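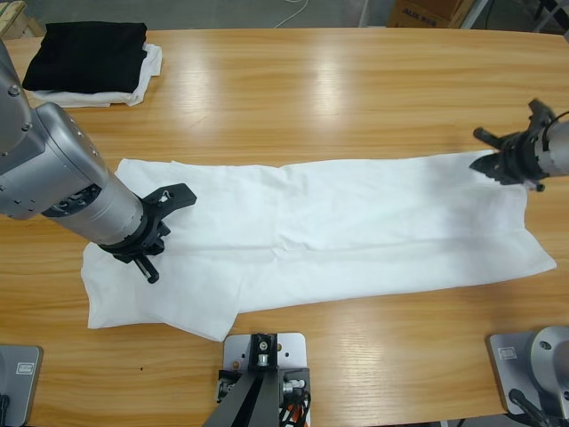 Witold Olszewski wanted to know one thing before he signed for the Folitz folding kit: could it handle shirts his staff hadn't smoothed out first?

The kit, sold by Cadwaladr, pairs 2 arms with black grippers on a shared table. The monthly lease is 300 dollars, setup included.
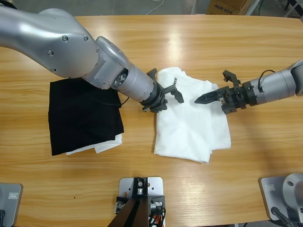
According to Olszewski, the price matters less than the floor space. His laundry in Trirnach folds 80 shirts on a slow day and has room for one table.

Thin cloth is the hard part. The grippers have to take hold of an edge without dragging the layers beneath.

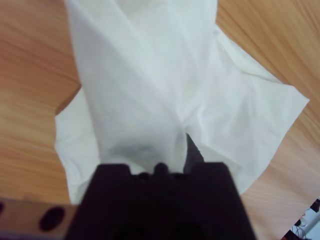 Can it do towels too, a reader in Plunness asks. Cadwaladr lists them as supported — but only with the wrist cameras fitted, an extra 100 dollars a month.

T-shirts are the standard program, and both arms share the work,

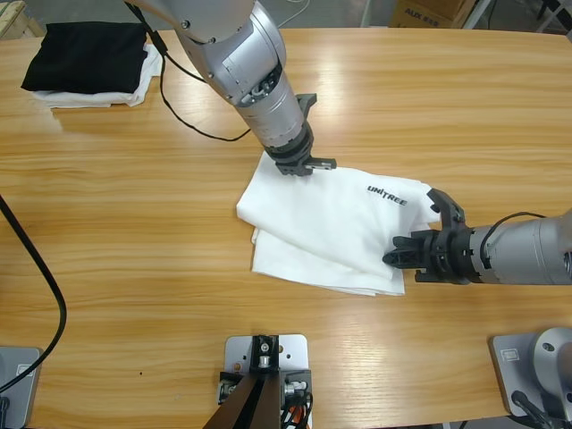 with finished pieces stacked at the far side of the table. Button-up shirts are due in February.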